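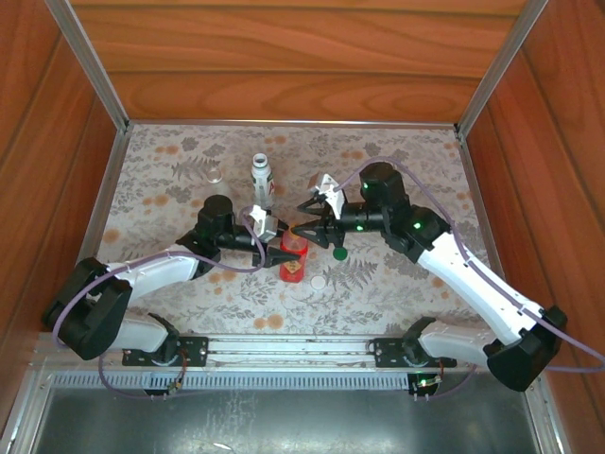
This website uses cookies to improve your visit. Accept all | Manage settings

Gullent Twin-Arm Bench Cell

The Gullent is a two-arm cell for small pick-and-place work with bottles, cans, cups and lids. Both arms mount on one aluminum rail along the near edge of the enclosure and reach inward over a shared work surface. It is sold by Rotel as a complete cell or as a rail and arm set for an enclosure you already own.

What is in the cell

Each arm has white link shells, black actuator housings and a two-finger gripper. The arms are mirrored, so the left and right link shells are separate part numbers. Gripper fingers are the same on both sides. The enclosure has wood-grain wall panels with aluminum corner posts at the rear. A patterned cloth is available for the floor in place of the plain mat, and several customers run both.

Setting up the arms

1. Set the enclosure on a level bench and check the rail with a straightedge before any arm goes on it.

2. Slide the mounting plates along the rail to the marks for your gripper length, then tighten the plate bolts in a cross pattern. The rail slots let you move a plate later without taking the arm off it.

3. Route the purple cable up the links and leave a loose loop at the wrist. A tight loop pulls on the connector when the wrist turns, and this is the most common cause of dropouts reported to our service desk. Do not tie the cable to the gripper.

4. Power up and check for green on the right arm's wrist. If the light stays off, reseat the plug at the small circuit board under the base plate.

5. Place an upright object in the middle of the floor and bring both grippers in toward it at low speed. The jaws should come together at the same height. If one side sits low, loosen that arm's plate, shim it and repeat.
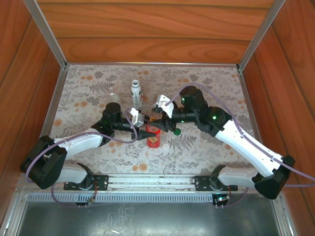
Routine care

Wipe the link shells with a dry cloth. Pull crumbs and lint out of the slotted strip in front of the rail with a soft brush — a vacuum hose is fine if it stays clear of the circuit boards.

Check the plate bolts every 1,000 cycles. Replace the finger pads at 4,000 cycles, or sooner if the gripper starts to lose smooth plastic bottles. If you use the cloth, smooth it flat from the back wall to the rail before each run and rerun step 5 after washing it.

Repairs

Finger brackets and cables can be changed on the bench with a 4 mm hex key. Wrist motors go back to the Darwish workshop for exchange. Mireille Mahasneh handles exchanges and will need the serial number from the base plate. Please take the fingers off first and keep them.

The Skokosine controller keeps its joint offsets when an arm is removed, but a new wrist motor needs the zero routine. See page 44 of the service manual. For training on the routine, ask for Phyllis Fothergill.

Spare cables ship in pairs.

Last updated: November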